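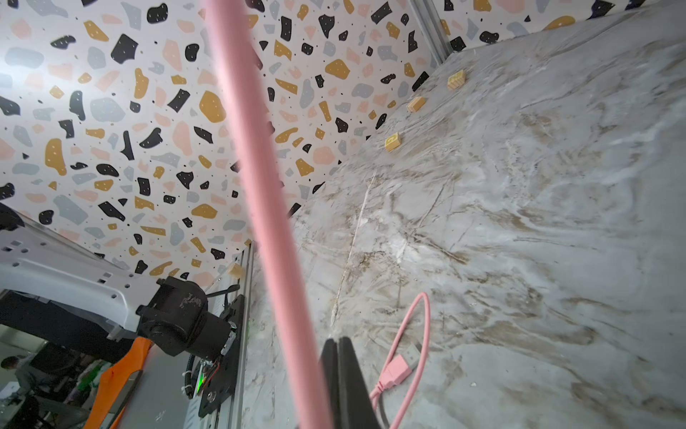 Wrist cam view, blocks test, stock fingers closed

Tulturer gripper vs. Erusell gripper on small blocks
Started by flangeface, April 5, 2021

flangeface
Been running the same pick test on both grippers and want a sanity check before I order a second set. Wooden blocks, marble top, patterned wall panels behind. Script picks a block, lifts it, sets it back down on its mark. 404 attempts per gripper, same arm, same wrist camera, same speed.

Tulturer: 20 misses
Erusell: 294 good picks, the rest misses

The Erusell has the higher rated grip force, so I expected the reverse. Fingers are bare on both, no pads. The one in the picture is the Tulturer.

kelp_motor
What is your closing width set to? The Erusell ships with a soft stop that keeps the jaws from closing all the way. On small parts it will look like a grip force problem and it's a travel problem.

flangeface
Stop is off. I checked with a feeler gauge.

odd_parity
I'd look at the camera before the gripper. That marble has veins running everywhere and there's glare on it toward the right side. Pale wood on white and gray stone is low contrast to begin with. Then you have black and mustard flecks all over the wall right behind the blocks. If your detector is jumping a few millimeters you'd lose picks with the narrower fingers first.

flangeface
Same camera and same detector for both though. Why would it hurt one and not the other?

odd_parity
Because the fingers aren't the same width. An offset that one forgives, the other doesn't. Put down a sheet of matte gray shelf liner (I got mine at Meijer) and run it again. If the numbers close up it was never the gripper.

Jt_weld
Disagree. I ran an Erusell for most of last July on a plain black mat with good light and it still dropped wood. Worked fine on rubber and foam. The finger faces are too slick – that's all it is. Glue on some pads.

kelp_motor
Pads change the closing width again, so redo the zero if you go that way.

Jt_weld
Sure. Takes two minutes.

pallet_nine
Separate thing. I would move that pink USB cable. It's looped on the table right next to the gripper, and the first time a finger hooks it you'll be replacing a connector. Mine goes up the back of the arm in clips now.

Also which controller is this? The Plarndale has a known lag on the close command below firmware 3000. The arm starts lifting before the jaws are done.

flangeface
Plarndale, yes. I don't remember the firmware, will look. Cable is going to get moved.

pallet_nine
Check that first. Stick a half second wait after close and do a short run. If the Erusell comes up, there's your answer and you can skip the shelf liner.

odd_parity
I'd still do the shelf liner.

flangeface
Firmware is older than that. Updating tonight, then the wait, then the liner, one change at a time. Pads last. Will post both sets of numbers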